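The Quiet Voters of Skarnness

Many commentators ask why people in small towns vote against their own wallet. I think the question is a little rude. It supposes that the wallet is the only thing a person owns.

In Skarnness the council wanted to give each household a rebate of $100, paid from the sale of the harbour land. The plan lost by 6 votes. I expected that the poorer streets would support it, but there the opposition was strongest.

Kiri Tipoki, a retired bus driver, told me she could use the money. "But then the harbour is gone, and the money also is gone by October," she said.

Is she conservative? She laughed at the word. She wants lower rates, a public clinic and fewer speeches. The parties have no box for her, and I suspect they do not look for one.

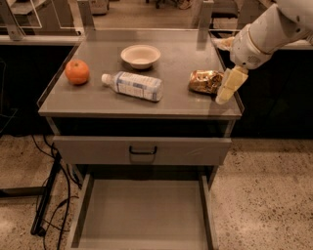
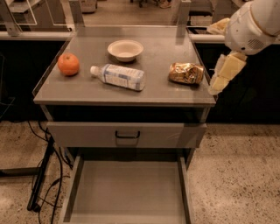
An orange and a gold-coloured bag on a grey tabletop, in both pictures.

Words by Blagoje Krasniqi

The mayor, Decha Petchrat, will bring the plan back with a smaller sale. He has not yet visited the poorer streets.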